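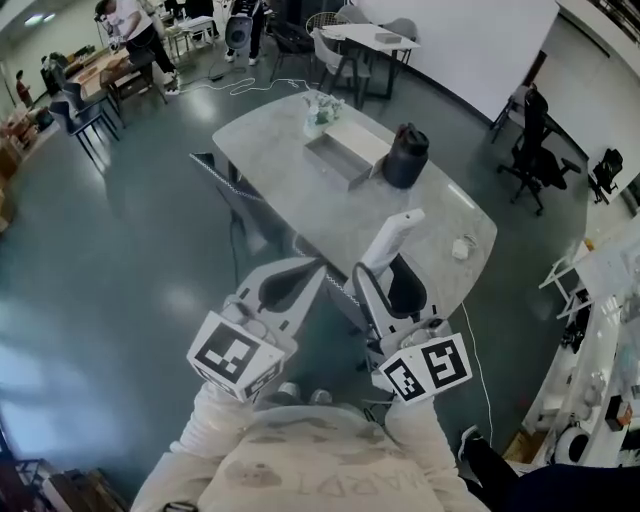

Is the Mivard hand-held gripper kit worth renting for a one-semester project?

Worth it for a short rental if you already have someone who can write the import scripts. For a whole semester we'd look at Rastden first, or at least get a second quote.

Project report, draft 2, handed in 4th May

What we were asked to do

Review one commercial kit for recording hand demonstrations, use it on a small task set, say if the department should get it again. We picked Mivard. Rented it in February, came as a pair of grippers with the marker cubes already fixed on, plus a license for Plalport, their recording software. Task set was five tabletop jobs (open a box, move a cup, put a lid on, sort small parts, hand over). Training was not part of this report, that's the Miah half of the project and they write thier own.

Setup

Unboxing to first recording took most of an afternoon. The printed guide covers the hardware OK. Plalport install was the slow part, wanted a newer graphics driver than our laptop had, then lost the license key after the update. Support answered next morning.

Calibration is a wizard. Hold the gripper still, turn it, hold it still again. Works, but has to be redone if a marker cube gets knocked, and they get knocked.

Using it

Grip is comfortable for the first half hour. After that the wrist gets tired, everybody on the team said so. Shorter people liked a lower table. Cables are the main nuisance, they catch on chair legs and table corners, so one of us ended up on cable duty whenever two people were recording.

The V-shaped pad is the best part of the kit. Round things settle into the notch without much aiming. Flat things are harder, thin lids slid out a lot until we learned to come in at an angle. The inner face of the pad has a texture to it and we didn't see wear on ours.
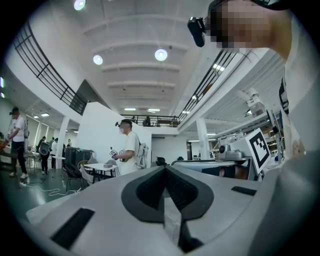
Results

604 recordings total. Plalport's own check passed 70 percent of them. We then looked through the passed ones by hand and threw out more, mostly for bad start/stop. Box opening did best. Lid task did worst, 62 usable takes and we had planned on a lot more then that.

Most common failures, no particular order:
marker turned away from the camera too long
record button pressed twice
cable pulled mid-take
glare from the overhead lights on the marker cubes

Second one is a software problem in our opinion. There should be a beep.

Export

Plalport exports its own format and a plain folder of video + poses. The plain folder is what you want. Timestamps were off between left and right gripper on some takes, we wrote a script to line them up, see appendix B.

Compared to Rastden

Only from their spec sheet and a remote demo, so take it lightly. Rastden is heavier and wireless. Their quote was higher per month but spare pads were included. Mivard charges for pads.

What we would change

Longer practice before counting takes
Tape cables down on day one
Fix the take names before starting, ours are a mess (v2_final_new etc)

Appendix A is the task sheet. Appendix B scripts. Appendix C still to be added, rental costs.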